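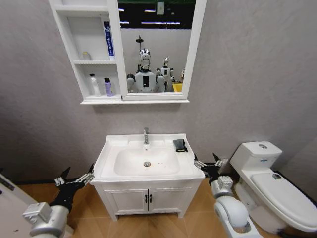 Figure 1. Mirror cabinet with open shelving, mounted above a white vanity with integrated sink.

3.2 Stamping and Drying of the Card Panels

All panels were cut from Molton uncoated card, 200 g/m2, with the grain running parallel to the long side. Each panel received one background impression and one line-art impression. The background was applied with a foam block, the line art with a photopolymer stamp on a clear acrylic mount. Two inks were compared: Civeck dye ink, which is water based and sinks into the fibers, and Ziletti pigment ink, which stays closer to the surface and dries more slowly. Pads were re-inked before every batch and leveled with a plastic spatula.

The operator pressed each stamp straight down by hand and lifted it without rocking. Panels with a doubled outline were set aside and are not included in the results. After stamping, panels were laid face up on wire racks and left for 90 minutes before any handling.

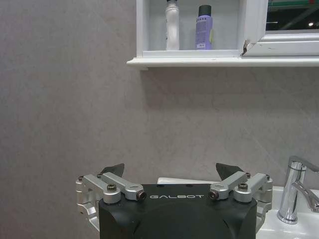

Background coverage was judged by eye against a set of printed reference cards, since a flatbed scan tended to flatten the weak tones. The target was an uneven gray ground that would not compete with the outline stamped over it. Solid coverage was scored as a fault, and so were hard edges left by the rim of the foam block. The preferred result resembles the gray wall surface seen here, with subtle lighter and darker patches and a few faint streaks. Dye ink came close to this on the first impression in most batches. Pigment ink needed a second, lighter pass, and the overlap was sometimes visible as a band.

Smearing was tested with a dry cotton pad drawn once across the line art under a fixed weight. The pad was then inspected for transferred color, and the panel for
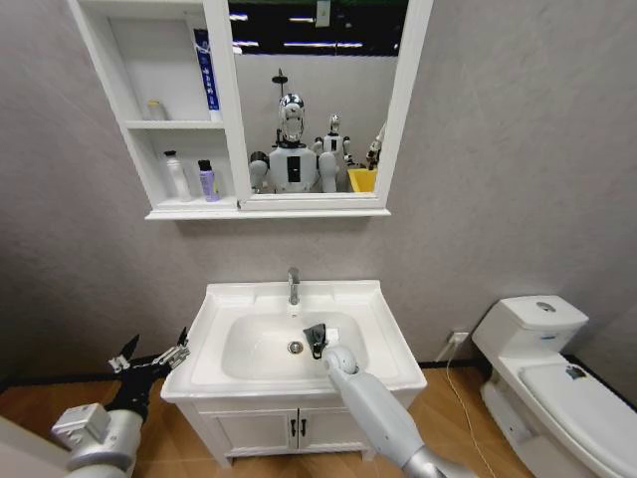 any loss of sharpness along the stroke. Dye ink panels showed little transfer. Pigment ink panels marked the pad more often, mainly where the outline crossed a heavily inked part of the background. A short pass with a Damgaard heat tool reduced the transfer but raised a slight curl in the card — a known problem with uncoated stock when only one face is heated. Pressing the panels under a flat board overnight removed most of the curl.
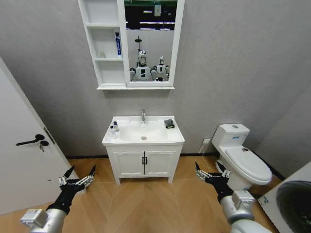
Figure 2. Open shelving compartments and framed mirror, with light wood-look herringbone flooring.

Embossing powder was left out of this part of the study. It hides differences in ink drying and would have required a separate smear test. Panels that passed both checks were carried forward to the folding and gluing stage described in Section 3.3.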